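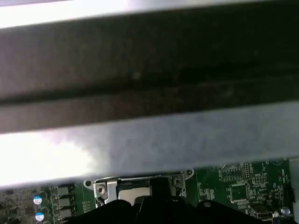

Can you save seed from any tomato and get the same tomato next year?

Only if it's an open-pollinated variety. Hybrids (F1 on the packet) will sprout perfectly well, but the plants come up as a mixed bag. So if you want the same tomato again, check the packet or ask whoever gave you the plant.

OK so I've been promising a seed saving thread since the end of summer and my last tomatoes are finally off the bushes, so let's go! Long one. Get a cuppa.

I started because of one tomato. It's called Pasis and I've never seen it in a shop. It's a squat, ribbed, dark pink thing that looks like it's been sat on, and the flavour is ridiculous. Kathleen Ó Riain gave me a seedling in a yoghurt tub and told me to keep the seed or I'd be sorry.

I did not keep the seed. I was sorry. I had to go back to Kathleen the next spring and ask for another one and she handed it over without a word, which was worse than a telling off.

So, first thing: pick the fruit you save from while the plant is at its best. I used to eat all the beauties and save seed from the sad leftovers in the crisper. You want your seed from a healthy plant that did what you wanted it to do.

For me that's flavour first, then coping with our heat. If a plant sulks all January and drops its flowers I don't keep anything from it, even when the three tomatoes it does give me are lovely.

Tie a bit of coloured wool around the truss you're keeping. Do it early. Then tell everyone in the house what the wool means. Then tell them again.

(Red wool is a terrible choice on tomatoes. I use blue.)

Let the fruit go properly ripe, a bit past where you'd want it for a sandwich. Soft is good. Split and mouldy I leave for the chooks.

Then cut it across the middle, the way you'd halve an orange for juicing, and squeeze the seeds and jelly into a jar. You can still eat the rest! I chop it straight into a pan with garlic. Saving seed costs you almost no tomato at all and I love that about it.

Add a splash of water if it's a dry sort of tomato. Label the jar NOW. I write on masking tape and stick it on the jar, and when the seeds move to a plate the tape moves to the plate.

I once had four jars lined up on the laundry windowsill and decided I would definitely remember which was which. That year I grew a whole row of plants called "Probably Medrano".

Next bit is the smelly bit. Leave the jar somewhere out of the sun for two or three days with a cloth over the top. It'll get a scummy skin and smell like a pub carpet. Good! The jelly around each seed slows sprouting, and this breaks it down.

Give it a stir once a day. In warm weather look in on it more often, as seeds left sitting too long can start sprouting in the jar. I lost a batch of Nutero that way in a heatwave, little white tails on every one of them.

When the jelly's gone, top the jar up with water, swirl, and let it settle. Good seed mostly sinks. Pour off the muck and the floaters slowly, top it up again, and keep going until the water's clear. Very satisfying, very hard to stop doing.

Tip the lot into a sieve, rinse, bang the bottom of the sieve on a tea towel, and spread the seeds on a china plate. I've gone off paper towel. They stick like mad and you end up planting little squares of paper (which does work, to be fair, just looks odd).

Dry them in the shade with some air moving. Rub them apart with your fingers on the second day so they don't set into a biscuit. Mine get a good week, more if it's humid. Never the oven, not even a barely warm one.

Then paper envelopes, and the envelopes into a jar with a lid, and the jar into the coolest, darkest cupboard you've got. Name, year, where it came from. I also write one line about the plant. My Anilach envelope says "huge, floppy, stake it TWICE, worth it".

Kept like that, tomato seed will usually last you four or five years and often longer. I've had decent sprouting from an envelope I found behind the flour and wouldn't have bet on.

People always ask about crossing. Tomato flowers mostly pollinate themselves before a bee gets a look in, so for home growing I don't fuss. Some of the big old types and the potato-leaf ones can cross a bit more easily, so I put those at opposite ends of the garden.

If you want to be really strict, slip a little organza bag (the kind you get at weddings with sugared almonds in it) over a truss before the flowers open, give it a flick every so often, and take it off once you've got tiny fruit. Mark that truss with your wool.

Do NOT try any of this with pumpkins and expect the same result, by the way. Pumpkins will cross with their cousins down the street without blinking. I grew something one year that was half zucchini and all rind. Pumpkins are a thread for another night.

Now the fun part, which is having too many. One good fruit of a seedy variety can give you 250 seeds. I have room for 13 plants. You see the problem!

Which is how I ended up at Leonie Maihi's swap. Leonie runs it out of her carport every June, when it's cold and grey and everyone is desperate to think about summer. You bring what you've got, you take what you fancy, there's soup.

The first year I went it was a card table and a shoebox. This year she had around 3,000 packets laid out by type, beans down one side and tomatoes down the other, with a whole bench just for lettuces. I took one look and had to go and have my soup first to calm down.

I brought 60 envelopes, mostly Pasis and Medrano, and they were gone before the pot was empty. A bloke in a beautiful hand-knitted vest took a Pasis and told me his nan used to grow one like it and he'd been looking for it for years. I've thought about that on and off ever since. Please let it be the one.

I came home with a climbing bean with purple streaks, a yellow capsicum, two lettuces I can't pronounce, and another tomato. Of course I did.

If there's no swap near you, ask at the library, a lot of them keep a seed drawer these days. Or just ask over the fence. I've never met a tomato person who didn't want to give me something to take home.

One bit of manners Leonie is firm about: if you know a packet's old, or you think it might have crossed, write that on it. Someone will still take it! I'd take it. But they get to choose, and they won't spend a whole season wondering what they did wrong.

And quick sprouting test for old packets before you bring them along: ten seeds on a damp cloth, fold it over, into a container with the lid loose, somewhere warm. Look after a week. If seven or more have popped I'm happy. If it's two, sow thickly and hope.

A few from the replies -

Cherry tomatoes: same method, just squeeze a handful instead of one. A lot of the shop ones are hybrids, so treat it as a lucky dip.

Skipping the smelly stage: you can. Rub the seeds in a sieve under the tap until they stop feeling slippery and dry them as usual. I think they come up a bit less evenly for me but plenty of growers do it and have gorgeous plants.

Balcony growers: yes yes yes. One pot, one plant, one tomato kept back. You'll have seed for years and birthday cards sorted (slip a few in, everyone loves it).

Kathleen got a fresh envelope of her own Pasis back from me this year, labelled and everything. She held it up to the light, gave it a shake, and put it in her cardigan pocket. I'm taking that as a pass.

Right, I'm off to sort the beans. Tell me the tomato you'd never want to lose, I've still got a bit of fence with nothing on it!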